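Setting Up the Fliveck Hand Kit for Tabletop Pick and Place

Applies to: Fliveck hand kit, left-arm version, firmware from August or later
Level: intermediate
Author: Matúš Říha

The Fliveck kit ships as a five-finger hand, a wrist adapter, a controller and a license for Ledo, the software used to record and replay motions. The arm is sold separately. This tutorial covers mounting, calibration, table layout and a first set of recorded grasps. It assumes that the arm is already bolted down and that its emergency stop has been tested.

What you need

The hand kit with wrist adapter
A supported arm (the list is on the Dratero download page)
A computer with Ledo installed
A flat table and a fabric-covered pad
Blocks to raise small objects
A mixed set of household and workshop objects

1. Mount the hand

Power down the arm. Fit the adapter to the arm flange with the four long screws and tighten them in a cross pattern. The alignment pin goes in only one way. If the adapter does not sit flat, remove it and check the pin hole for paint; two of the adapters we received had some.

Slide the hand onto the adapter and close the wrist ring by hand until it clicks. Do not use a wrench on the ring. Route the signal cable along the outside of the arm and leave a loop near the lowest joint. Turn each joint through its full range and watch the cable. It should never pull straight.

2. Connect and update

Plug the controller into the computer before applying power to the hand. Start Ledo, open Devices and select the hand. The serial number must match the label on the controller. If the firmware is older than August, run the update and leave the window open until the fingers have closed and opened once.

The default port is 2,000. Change it only if another device on the network uses the same one. The setting is stored on the controller and survives a reset.

3. Calibrate the fingers

Open Calibration and choose Full. Keep everything away from the hand, including loose cable. Each finger moves to both stops, starting with the thumb. A pass returns a score for each finger. We reject any score under 77 and repeat the run.

A low score on one finger usually means that the tendon cover is not seated. Press it down along its whole length. Low scores on all fingers point to the supply voltage.

4. Lay out the table

Put the pad in the middle of the reachable area. A bare tabletop lets light objects slide when a fingertip touches them off center. The pad also gives the fingers a little clearance below the object.

Place small cylindrical objects on blocks. Leave enough room between neighbors for the open hand. Flat electrical parts, bagged parts and anything with a trailing cord should be included from the first day, because the stock grasps in Ledo were tuned on rigid boxes and do poorly on these.

5. Teach the approach

Select New Motion, then Guide. Move the arm until the fingers are just short of the object, and store the point as Approach. Store a second point, Contact, and a third, Retreat. Set the approach speed to Low for cups.
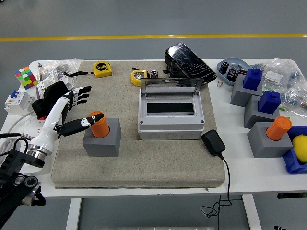 Contact is stored relative to Approach, so a later change to Approach moves both. To fix Contact in place, check Lock to Table before saving. The manual lists this option under Frames, on a page most users will not open.

Replay the motion with force limiting on. If the cup tips before the fingers close, lower the Contact point and record it again. Raising the grip force does not help at this stage.

6. Save and export

Save the set under a short name without spaces. Ledo writes one file per motion. Our test set came to 1,039 files, and the browser in Ledo became slow well before that, so use subfolders.

Notes on the product

Čestmír Rusnák ran the same steps on the older Polák gripper for comparison. The Polák is faster to calibrate and easier to clean. The Fliveck handles round objects better and costs more to repair, as fingertips are sold only in full sets. The printed manual still shows the previous wrist ring; use the PDF.

Known issue: Ledo loses the Lock to Table setting when a motion is duplicated. Check the box again in the copy before replaying it.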